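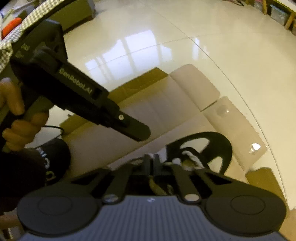 Prular: the questions I get asked most

I run the data side of Prular, our project on teaching a robot arm household jobs from demonstrations done by hand. I've been answering the same emails for months, so I've put the answers in one place. If yours isn't on the page, write to me and I'll add it (eventually!).

So what are you trying to find out?

Whether an arm can learn a tidying job from people who have never touched a robot. You hold a gripper, you do the job, the camera on the gripper records it, and our training method, Momitz, learns from the recordings. The arm, an Onero, isn't in the room at all while you work. It lives in our lab in the Fitzsimmons building and only comes into things at test time.

Why not just drive the arm remotely?

We did, for ages. I'm slow at it and I've had loads of practice. Picking up a shoe by remote control feels like eating peas in oven gloves, and you can't really carry an arm up three flights of stairs to somebody's sitting room. With hand-held grippers I can pack everything in one bag and be recording ten minutes after I take my coat off.

How much data did you collect?

We recorded 2,000 demonstrations and kept 1,258 of them. I know that sounds like a terrible waste. Most of the ones we threw out had lost tracking, which means the software couldn't work out where the gripper was for part of the clip. Shiny tiles are a pain for this. A glossy floor throws back the light from the windows, and those reflections slide about as you move, so the tracker latches on to things that aren't there. The homes we used numbered 39, and the ones with tiled floors lost far more clips than the ones with carpet.

Do you tidy up before you record?

No, please don't! We want the cardboard boxes and the carrier bags and the stray cables left where they are. An early version of Momitz was trained on a bare lab table and went to pieces the first time it met a cluttered shelf.

Why are there so many shoes?

Shoes are brilliant test objects. They're soft in some places and stiff in others, they've got laces to snag on, and they look completely different from one side to the other. A black trainer on its side is a good example: the heel opening is a dark hole, the upper is dark as well, and the gripper fingers coming in towards it are black too. The finger pads are slate blue, and I do find that helps when I'm going through clips by eye. You can see where the two pads face each other and how much of a gap you've got to play with.

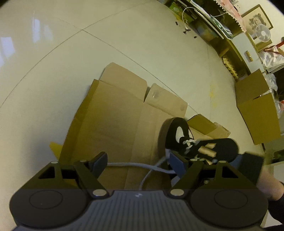 How well does it work?

On the shoe task, in rooms Momitz had never seen, the arm managed 91 per cent of its picks. I'm really pleased with that, but please read it with the small print. A pick counts if the shoe leaves the floor and stays up for three seconds. Putting the shoe down neatly is scored separately and is a good deal worse, mainly when the laces catch on a finger.

Does it matter which hand I use?

Use whichever you like. Left-handed clips turned out to be handy for training, and we'd be glad of more.

Will it work on other arms?

I don't know yet. Everything so far has been on the Onero. In theory you only need the same fingers and the same camera position on the end of the new arm, but I've been caught out by "in theory" before. We've got a second arm booked for September.

Can I have the recordings?

Some of them. People let us into their homes, so each household gets to look through its own clips before anything is shared, and that takes a while. Email me with a line or two on what you'd like to do with them and I'll put you on the list.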